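# Skastden CPU Handling Set

Data card, revised Thursday, February 6, 2025
Maintainer: Malou Østergaard. Hardware: Grímur Kjærgaard. Review: Lizeth Betancur.

## Summary

This set contains wrist-camera recordings of a robotic gripper working inside an open desktop computer case. All recordings were made in the shared workshop at Lykkegaard, on an arm assembled there by members. The set supports research into the handling of small, fragile parts in confined spaces.

## Contents

- 485 episodes, each with joint positions and gripper opening
- about 3200 still frames selected for labelling
- 2 operators, working by remote control
- 8 episodes withheld from the main split owing to a timing fault

## Sample frames

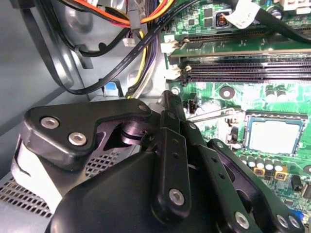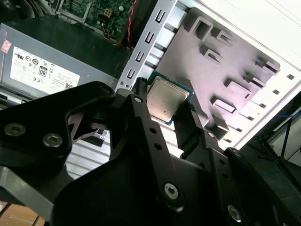
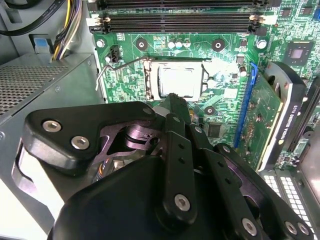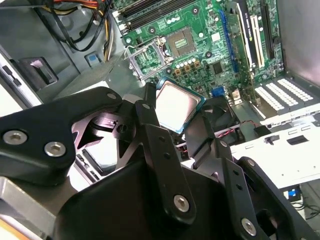
*Wrist-camera views inside the case. First and third: processor in the socket. Second and fourth: processor held in the gripper.*

## Labels

Each selected frame carries one state for the processor: `in_socket`, `held` or `not_visible`. The position of the retention lever is labelled separately and may be left blank where the gripper hides it. Strong glare on the heat spreader is marked with the `glare` flag – such frames have been kept.

## Known limits

Lighting was not controlled. Cables were moved between sessions and their layout should not be treated as fixed. The camera mount was replaced in May; recordings made before that date require the older calibration file, `calib_a.json`.

## Use and contact

The set may be used for research and teaching, provided that the Skastden project is credited. Commercial use requires written consent. Corrections to labels should be sent to the maintainer with the episode number and frame index.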